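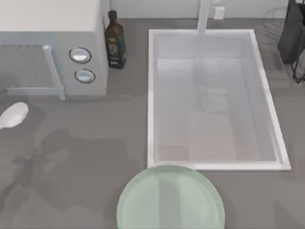
Storkley kitchen set, top view. Microwave, sink, one green plate.

Home Products Kits Downloads FAQ Contact

Storkley Kitchen Set: Frequently Asked Questions
Posted July 5, 2026 by the Skasness support desk

Quick answers first. Longer stuff is in the manual, pls check there before you open a ticket.

What do I get?
A simulated kitchen counter, ready to load, plus an arm with a finger gripper. Task scripts too. 70 tasks in the base kit, mostly pick, place, wipe, stack. No hardware ships. Download only.

Is any of this real footage?
No. All rendered. If you want the same tasks on a physical bench, that's the Guérin service, separate quote.

Can I move the sink?
Not in the base kit. Sink and faucet are fixed. Microwave, bottle, plate, dish rack can all be shifted in the layout file. Save a copy of the layout first, there is no undo.

Why is there a big dark patch on the counter in the top view?
Arm shadow. The arm can be out of view and still throw one. Leave it on for training if you can, policies trained without it tend to get confused later. To turn it off: lighting menu, cast shadows, untick arm.

How many episodes come with it?
1000 in the base download. The full set is 3791, same layouts, more starting positions. Existing customers can upgrade, you only pay the difference.

Which camera views are included?
Top view and gripper view. Both recorded for every episode. You can add your own but they won't be in the supplied episodes, you have to re-render.

My gripper view is mostly blurry gray-green. Broken?
Probaly not. The fingers sit very close to the lens so they take up a lot of room and go soft. Tabletop and whatever is behind it come out pale too. Look for a sharp dark tip at the bottom, that's your best reference. If the whole picture is one flat tone with no edges at all, then yes, ticket please, and attach the log. 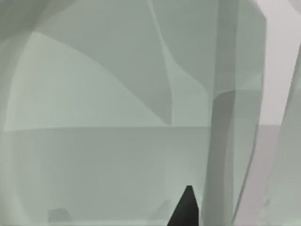 Can I make the gripper view sharper?
Yes, focus distance in the camera file. Default is 100. Change it in small steps, and re-render one episode before you do the whole lot. We have had people burn a weekend on this.

Does it run on Munik?
Version 2 and up. Older Munik loads the counter but drops the dish rack wires. Known issue, fix planned for October.

Can I publish results?
Sure. Name the kit and the version number. Selling the episodes on to someone else is not ok.

Refunds?
Before download, yes. After download, only if the files wont open and we can't fix it.

Still stuck?
Use the contact form. Put your order number in the subject line or it goes to the wrong queue.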